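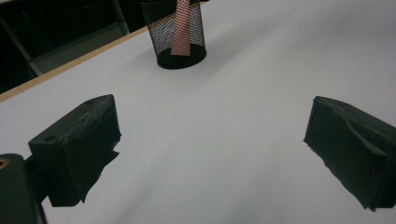 Figure 4.1 Open gripper in front of a mesh cup holding a flat pink strip.

Chapter 4
Small Chores, Slow Machines

Tidying a desk is easy for a child of five. For a machine it is still a hard job, and this chapter asks how far along the work has come. We start with one cup on one table because the hard parts are all there. The mesh lets the background show through, which makes its surface difficult for a camera to judge. A thin item standing inside has to be gripped without knocking the cup over.

In the Odard trials, Tahmineh Hassanpour gave an arm 300 tries at this kind of task. It failed on 50 of them. Most shop floors would not accept that rate, and few people would accept it at home. Section 4.3 returns to her results and compares them with those from the Tramville packing line.
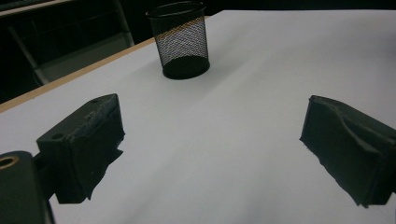
4.1 What Counts as Done

Before testing a machine, write down the end state you want. "Clear the cup" may mean taking out what it holds, or moving the cup as well.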